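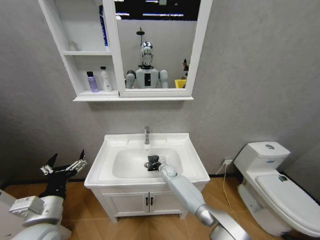 Bathroom bay, the right arm over the sink.

July, gone nine at night. Stakthorpe all day again. They've got the machine doing the basin now, and I stood behind it longer than I would ever be allowed to stand behind a new starter.

Rizzi say it will save us 371 hours a year. I asked what they'd measured that against and got a slide. The slide had 1,395 rooms on it and no mention of hair in plugholes, or guests who leave every bottle they own along the shelf.

What I notice is what happens to the rest of us. There are 19 on the housekeeping rota and 2 have been moved to "support", a word for picking up after it and filling in the Trostitum sheet when it stops. Same pay, less walking, and a lot more standing about waiting to be needed. One of them told me she misses finishing a room. I knew what she meant. You shut the door and it's done and it was you that did it.

The man from Lirkier kept saying it takes the dull part away. I like the dull part. I do my thinking over a sink. He wouldn't say who gets the toilets, so I assume we do.

I'm not against it. My knees would vote for it tomorrow. But I've seen the floor polisher come and go, and the tablets, and each time the rota got shorter before the work did.

Must ask about the August shifts. Bought plums, forgot milk.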